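Getting your tide gauge data into the Lunska portal

Section 3: Your first upload

If you've made it this far, your logger is mounted, it's talking to your laptop, and you have at least one file sitting in your downloads folder. Good on you, that was the wet part. The rest can be done at the kitchen table.

I wrote this section after getting my own gauge at Bronberg jetty into the portal, and I've kept in the bits where I went wrong so you can skip them. It was last checked in November 2022 against the portal as it stood then. If a button has moved, look along the top menu first.

What you'll need

Your station login (the one from Section 1, not your forum login)
The raw file from the logger, unopened
Your benchmark sheet, with the height of the gauge zero written on it
A spreadsheet program or a plain text editor

Please don't open the raw file by double-clicking it. I did, my spreadsheet program decided the dates were American, and I saved it without thinking. Half my July readings ended up in months that hadn't happened yet. Make a copy and play with the copy — leave the original alone.

Step 1. Name the file

The portal reads the file name before it reads anything inside, so it's fussy. Use your station code, an underscore, then the first date in the file written year, month, day with no gaps. No spaces, no brackets, no "final" or "final2". If your station code has a letter O in it, check you haven't typed a zero. The two look the same on the welcome letter and I'm still cross about it.

Step 2. Check the clock

Everything in Lunska is kept in UTC. Your logger might be on local time, especially if you let the set-up program copy the time from your laptop. Open your copy of the file in a text editor and look at the top line. If it says UTC or ends in a Z, you're fine. If it says LOCAL, don't fix it by hand! Tick the "convert on upload" box at Step 4 and let the portal do the sums.

Note: if your station keeps daylight saving, any file that runs across a changeover has to be split in two at the changeover. The portal will refuse it otherwise, and the message it gives you ("non-monotonic series") isn't a lot of help.

Step 3. Fill in the station page

Log in and go to My Stations, then Edit. You only do this once, unless you move the gauge. The boxes with a red star have to be filled in, but I'd ask you to do the others as well. The people who download this stuff, whether it's a harbour office, an oyster grower or a uni student, can't ring you up to ask what the sensor was bolted to.

Position: decimal degrees, and remember the minus sign if you're south of the equator. My gauge spent a weekend in the wrong hemisphere.
Sensor type: pick from the list. For the Cunitz pressure loggers choose "pressure, vented" or "pressure, unvented". It's printed on the label near the cable gland.
Datum: pick "local benchmark" if you're not sure, and type in the height from your benchmark sheet in metres.
Sampling interval: whatever you set in Section 2. Mine is 8 minutes.
Licence: see the caution below.

Caution: read the licence box before you click. The default is open with attribution, so anyone can use your readings, including in something they sell, so long as they credit the station. I'm happy with that and most of us are. But if your gauge is on somebody else's wharf, check with them first. You can change the licence for later files, but you can't pull back what people have already downloaded under the old one.

Step 4. Upload

Go to My Stations, then Add Data. Drag your file onto the grey box, or click Browse if dragging doesn't work (it never does on my old laptop). Tick "convert on upload" if you need it. Then press Upload once and leave it be. The limit is 40 megabytes a file, and you'd have to leave a logger out there for a very long time to hit that.

The bar will sit at nearly full while the portal does its checks. I thought mine had frozen and pressed Upload again, and ended up with the whole lot in there twice. If you do the same, delete the second copy from the Files tab. It's the one with the later upload time.
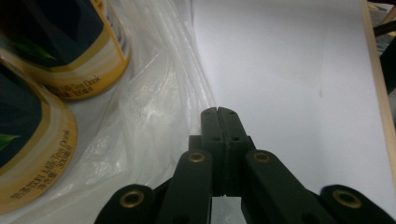 Step 5. Read the check report

When the checks finish you'll get a small table with a coloured flag beside each batch of readings.

Green: passed, will go public overnight.
Amber: odd but kept. Usually a spike, a flat patch or a gap. Click on it and you can add a comment, which I really do recommend. "Boat tied up to the pile" is far more use to someone than a bare flag.
Red: held back. You'll have to fix it or confirm it.

Don't panic about amber. My first file had more amber than green, and most of it was me hauling the logger up to scrape off weed. If you have 3 or more red flags in one file, it's nearly always the datum or the clock, so go back to Steps 2 and 3 before you start picking at single readings.

Caution: never delete readings because they look wrong. Flag them and leave them in. A big surge looks exactly like a mistake until you hear what the weather was doing.

Step 6. See if it's gone public

Next morning, log out and search for your station as if you were a visitor. You should see a graph and a download button. Download your own data, open it, and compare a couple of readings with your original file. If they match, apart from any time conversion, you're done.

If there's no graph, check that the station itself is set to "visible". It's a separate switch from the data, tucked away at the bottom of the station page, and it starts in the off position.

Sharing with the Amato feed

This one's optional. The Amato feed passes readings on to other websites and apps, and it also gives you a download counter on your station page. To join, tick "share with Amato" under Licence and save. It can take 2 days before anything turns up. The counter only records downloads made through the feed, so don't be downhearted if it sits on nought for a while — people copying from the graph page don't show up in it at all. There's a box where users can say what they wanted the data for. Have a look at it now and then, and answer if someone asks you something.

Once your first file is through, go on to Section 4, which covers automatic uploads and what to do when the modem drops out.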